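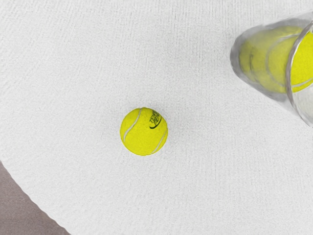
*2 min read · thread, 11 posts*

**1/** Drement opened its simulation program to visitors this month. Guests from Cendemix and from the Skemton technical college attended the December session, and this thread records what was shown and what was discussed.

**2/** The demonstration task was tennis ball packing. A simulated arm is asked to take a loose ball from a cloth-covered table and place it in a clear tube with two others. The task is known internally as Pinto, and it has been part of the test set since the spring.

**3/** Each run starts from a different layout. In some, the tube lies on its side, as in the overhead view that opens this thread. In others it stands upright. Both the position of the loose ball and the angle of the tube are drawn fresh each time.

**4/** Sudheer Bangera, who leads the program, opened the session with a short talk on clear plastic. A camera looking through a tube wall receives a softened view of whatever is inside, and the rim can be hard to find against a white cloth. Much of the team's work this year has gone into that one problem.

**5/** Visitors were then invited to follow the work from the side view, which takes in the arm, the table and the corner of the room. Most of the questions came at this point.

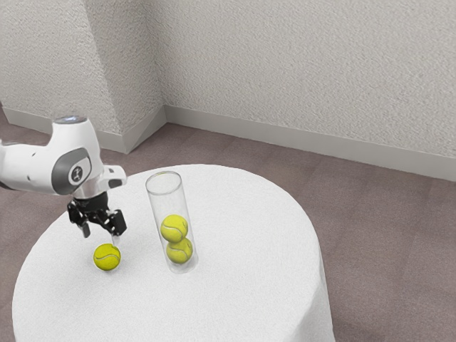 **6/** The first concerned the approach. The two fingers have to be open wide enough to pass on either side of the ball before they close, and the controller is given a margin for error in the ball's reported position. Mr. Bangera noted that too generous a margin causes trouble later, when the same fingers must work close to the rim.

**7/** A guest from Cendemix asked why the program uses a tablecloth at all. The answer was that plain, hard tabletops had made the earlier tests too easy. Cloth has texture and a soft border, and the vision software must learn to leave both alone.

**8/** The current test set holds 3000 starting layouts. A full pass is run overnight, and 300 layouts are held back from training so that results can be checked on arrangements the software has not met. Visitors received a printed summary of the method. Scores will be published with the spring report.

**9/** In the afternoon, students from Skemton worked at the stations in groups of up to 8. Each group chose a layout, wrote down where it expected the arm to have difficulty, and compared its notes with the run log. Several groups chose tubes with the open end turned away from the loose ball. Their notes have been passed to the team and will be used in planning new layouts.

**10/** We were also asked when the work will move to a physical arm. A bench has been reserved for the coming year, and a date will be announced once the safety review is complete. Until then, all Pinto runs remain in simulation.

**11/** Drement thanks everyone who attended. Slides from the opening talk are available on request from the visitor desk, which is open until 4 p.m. Schools wishing to join the next session should write to the same desk and include the number of students and any access needs.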